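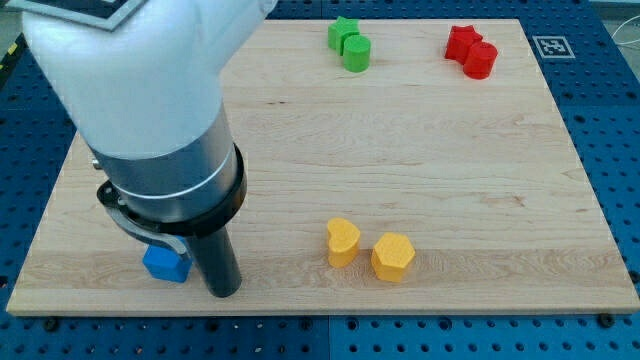

4.3 Checks before block handling

1. Clear the board of everything except the blocks in the job file.
2. Keep cables outside the arm's reach.
3. Set the speed limit to 74 mm/s for the first run.
4. Leave the fiducial marker uncovered. If it is moved, repeat calibration (page 54).

CAUTION: Do not reach over the board while the arm is enabled. Press the stop button first.

Note: Record each change of tool in the Pasora cell log.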